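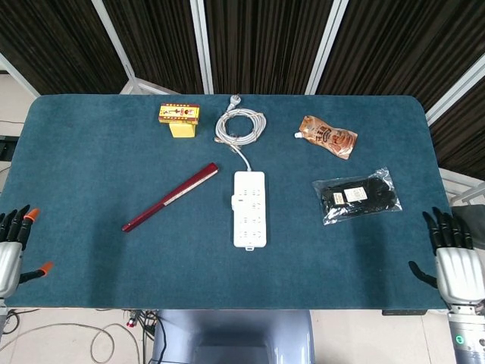 I finally did the Skollodley night ferry, and I have been telling everyone who stands still long enough. Two friends had recommended it, and I kept putting it off because the timetable looked like a misprint (one boat, Wednesday, 11:40 p.m., nothing else all week). It's real!

You board at Buroston, past the fish sheds, and a man tears your ticket in half without looking at it. Then you go up the back stairs. Don't sit inside. The inside is warm and smells like soup, and you'll fall asleep and miss the lighthouse at Fatuseck, which comes up on the left so slowly that I thought it was a star for a good while.

I got talking with Dagný Dalsgaard, who grew up on the island and was going home with 2 rolls of carpet and a tomato plant. She told me which bakery opens first (the one on the harbor, side door, 5 a.m.) and she was right about the cardamom buns. I had one on the wall with my feet hanging over the water and then went straight back for another.

The walk up to the old signal station is 717 steps according to the sign, and my legs believe it. Go early, before the sun gets onto the rock. In July it was light enough to start as soon as I'd finished eating, and I had the top to myself, plus a lot of very loud terns.

I stayed at Jytte Lykkegaard's guesthouse, room over the garden, 69 a night with breakfast. Bring a sweater for the deck, and cash for the buns. I'm already looking at dates for next summer.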